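Cudirex

Cudirex is a method for teaching robot arms to open doors, drawers and lids from demonstrations recorded with hand-held grippers. No robot is present while the recording is done. A person holds one gripper in each hand, does the task, and the wrist cameras and a head-mounted camera record it. The recordings are later used to train a policy that runs on a two-arm robot. The method came out of the Orovent project, which has sites in Lagos and Ostance.

Name

The name was first used for the software only. Later used for the whole thing, grippers included. Some older pages still write it CUDIREX in capitals. Not an acronym, despite several attempts to make it one.

Background

Teaching a robot by driving it remotely is slow and needs the robot. Hand-held grippers got around this, since the person moves at close to normal speed and the kit fits in a bag. Early hand-held work was mostly pick and place: cups, blocks, folded cloth. Things on hinges were left out or done badly. Two reasons usually given. First, a hinged part only moves along one path, so a small error in the gripper pose turns into a large force on the handle. Second, many panels are glossy, and camera tracking that relies on matching points in the room gets confused by reflections. A shiny door that swings shows the room moving the wrong way.

Cudirex was meant to deal with the second problem. The first one was only partly adressed, see Limitations.

Method

Each gripper has a wide-angle camera looking out over its own fingertips, and a square printed marker on the body. The marker lets one gripper see where the other is. When both hands work close together, the pose of the second gripper is taken from the marker directly and not from the room. When the marker goes out of view the system falls back to ordinary visual tracking with the inertial sensor.

Steps in short:

Recording. Person does the task with both grippers, head camera on. Clips are kept short.

Reflection masking. Regions that look like mirror images are found by checking whether their motion agrees with the rest of the room. Those that disagree are dropped from tracking but stay in the training video.

Pose merge. Marker poses and tracking poses are combined. Marker wins if both are present and the marker is close to face on.

Hinge fit. A circle or a straight line is fitted to the path of the gripper holding the handle. Clips where neither fits are set aside.

Training. The policy takes wrist images and gripper width, and predicts short runs of motion for both arms.

Small knobs are the standard test in the Cudirex task list. They give the fingers little to hold and the gripper has to come in straight, so a pose error shows up right away. The usual approach is from the side with the jaws level with the knob, while the other gripper stays back and keeps the marker in view.
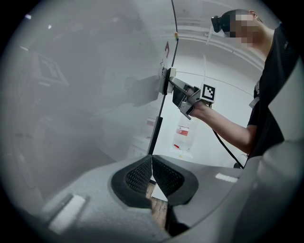
Data

The first set was recorded in Lagos and has 381 clips, of which 225 passed the hinge fit and were used for training. Most of the rejected clips failed becuase the grip slipped partway and the path came out as a broken curve. A second, smaller set was recorded in Ostance with different handles. It was held back for testing and not mixed in. Faces are blurred in the released video, audio removed.

Results

With masking and marker poses both on, the trained policy opened the test doors in 80 percent of trials. With masking off it did clearly worse on glossy panels, and no real difference on matte ones. Turning off the marker poses hurt two-handed tasks most. Single-hand drawer pulls hardly changed. All trials used the same robot, so how much carries over to other arms is not known.

Limitations

No force sensing. The policy can't feel a stuck door and will keep pulling until the arm's own safety stop cuts in. Spring hinges are a known weak point. The circle fit assumes one fixed hinge, so folding doors and lift-up lids with a sliding link get thrown out. Masking also drops too much when the panel fills most of the view, leaving few points to track. In that case the marker is doing nearly all the work, and if it tilts away the pose drifts within 3 seconds.

Later work

A version with a thin force pad behind each fingertip was started in September. Results not yet published. The Orovent project has also said it plans to add the rejected clips back in as examples of failed grasps, no details given.

See also

Imitation learning
Fiducial marker
Visual odometry
Bimanual manipulation

Last edited 21 March 2026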